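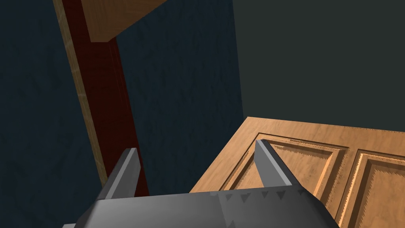
グリッパーと木の扉(CG)

映像文化論B 第4回配布資料
映画祭の「選ばれた」は何を意味するか

前回の補足から。短編映画祭のチラシにある「入場無料」を公共性の証拠として挙げた人が多かったが、観客の料金だけを見ていては話が半分しか見えない。多くの映画祭では、金を払うのは応募する側である。応募料、字幕の制作費、上映素材の変換費、渡航費。無料の客席は、かなりの部分を作り手の負担で支えていることがある。今回はこの点を入口にして、選考という仕組みを疑ってみる。

1 応募数という数字
事例はムニア短編映画祭(Munia)。前年の告知文には「400本の応募から厳選した41本」とある。倍率は10倍に近く、狭き門に見える。しかしこの文からは、次のことが一つも読み取れない。
・41本のうち、公募を経ずに招待された作品は何本か
・400本を、誰が、どこまで見たのか
・同じ作品を複数の部門に応募した場合、どう数えたのか
招待作品が分母に入っていないのなら、この割り算にはほとんど意味がない。広報文の数字は、割り算をさせるために並べられている。割る前に、分子と分母が同じ集まりの話かどうかを確かめること。

2 下見の実際
公募作品はまず下見担当者に割り振られる。20分の短編400本なら、再生時間だけで133時間を超える。一本を二人で見る規則があれば、当然その倍になる。これを短期間でこなすとなれば、早送りや途中での打ち切りが起こると考えるほうが自然だろう。規約に「全作品を審査します」と書いてあっても、「全作品を最後まで見ます」と約束したことにはならない。冒頭の2分で目を引く作品が通りやすいとすれば、映画祭らしい短編というものは観客の好みより先に、下見の作業条件によって形づくられている可能性がある。もっとも、これは推測であり、裏づける資料は乏しい。公開されていないからである。

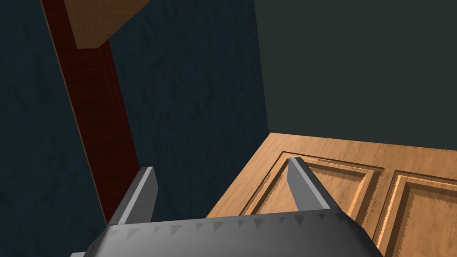 Tülin Tatlıは、途中で止めることをそれほど責められるだろうか、と書いている。編集者は持ち込み原稿を最後まで読むとは限らないし、冒頭を見れば撮影と音の水準はわかる。問題にすべきは止めたことより、止めた理由を応募者に返さないことのほうだ、というのが彼女の反論である。

一理ある。ただ、原稿の持ち込みに料金を取る出版社は多くない。料金を取って見るのであれば、どこまで見るのかは規約に書くべき事柄だと私は考える。また、撮影と音の水準で先にふるい落とすなら、残るのは機材と人手のある作品に偏る。「新しい声を発見する」という開催趣旨とは折り合いが悪い。

3 「初上映」の条件
ムニアは国内初上映を応募条件にしている。似た条件を課す映画祭がルカサリ(Rukasari)にもあり、会期が近い。作り手は片方を選ばざるをえず、落選すればその年の機会をまとめて失う。主催者は観客のためだと説明するが、ルカサリで一度かかった20分の短編を、ムニアの観客がすでに見ているとは考えにくい。この条件で得をするのは誰か。プログラムに「初」と刷ることのできる主催者ではないか。 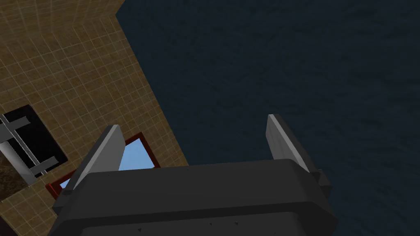
床の上に浮かぶグリッパー、指は開いた状態(CG)

4 上映のあと
「出品は配給への足がかりになる」という説明もよく聞く。ムニアの場合、提携先として配給会社のSungと配信サービスのUsentの名が挙がっている。ところが、提携の中身を示す文書は見当たらない。担当者が会場に来るのか、契約の優先権があるのか、ロゴを載せているだけなのか。ここを区別せずに「業界とのつながりが強い映画祭」とレポートに書かないこと。前回の提出物では、提携先の名前の列挙をそのまま実績として扱ったものが目についた。

質疑応答の時間についても一言。監督が登壇する回は、作品の評価とは別の理由で席が埋まる。出演者や制作スタッフの知人が多く来る短編では特にそうで、

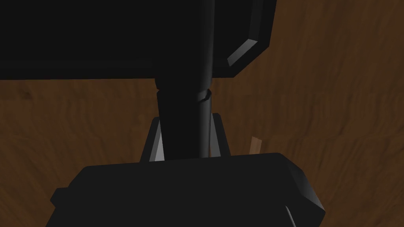

満席という事実を作品への支持と読むのは早い。観客賞の投票となればなおさらである。投票用紙が上映回ごとに配られるのか、会期を通して一枚なのかで、結果の性格はまるで違ってくる。規則の載っていない観客賞は、参考程度に扱うのがよい。

課題(4点)
映画祭を一つ選び、公式の告知文から数字を含む一文を抜き出して、その数字だけではわからないことを二つ挙げる。推測で補った箇所には下線を引くこと。主催者に問い合わせた場合は、返事がなかったことも結果として書いてよい。

次回は助成金の報告書を読む。来場者数の「延べ」と「実数」の区別を使うので、第2回の資料を持参すること。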